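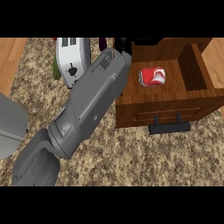
Ticket 168: Label printer in the mail room prints everything twice
Status: Closed, reopened, closed
Opened by: Ilgın Karaca
Assigned to: Mal-soon Ra

9:40 a.m. Ilgın: Every Zudley label comes out in duplicate. We now own two identities for each parcel going to Skondov. Restarting the printer gave me two test pages.

10:15 a.m. Mal-soon: Please check that Copies is set to 1 in the print dialog.

10:22 a.m. Ilgın: It is set to 1. I checked it twice, in keeping with the theme.

11:05 a.m. Mal-soon: Found 17 jobs stuck in the queue and cleared them. Also found the printer installed under two names, "Mailroom" and "Mailroom (new)". The shipping app was sending to both. Removed the old one.

11:30 a.m. Ilgın: Single labels. Closing.

2:10 p.m. Ilgın: Reopening. Now it stops after 3 labels and blinks orange.

2:45 p.m. Mal-soon: Is there paper in it?

2:51 p.m. Ilgın: There is now. You may close this, and I would be grateful if you did it quietly.

2:52 p.m. Mal-soon: Closed. Cause recorded as "media supply."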